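Desk lamp height for close work?
Hobby Talk > Workspaces

pevarton_dan
April 20, 2019
I build model railroad buildings at a plain desk and my eyes are tired after 20 minutes. The lamp sits at the back and throws light over everything evenly. Should I raise it or get a second one?

Nulia22
Second lamp. One source behind your work puts the shadow right on the side you're looking at. I clamp mine on the left because I'm right-handed.

gluepot
I don't agree. Two lamps gave me double shadows on window trim. Get one with a longer arm and pull it forward, about 15 inches over the work. Mine cost less than the bulbs I'd been buying.

Nulia22
Double shadows only happen if both are the same brightness. Turn one down.

hassanpour_line
What color is the desk top? I had a glossy white one and the glare was the whole problem. A green cutting mat fixed it in February and I kept the old lamp.

pevarton_dan
Pale gray, almost white. No mat. The lamp has a white base and the background behind it is dark. I'll try a mat first, then the longer arm. 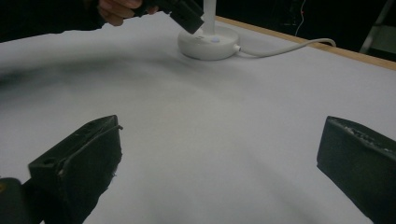 Similar threads in Workspaces
Cutting mats: green or gray?
Storing 200 bottles of paint
Nuvville swap meet, table sizes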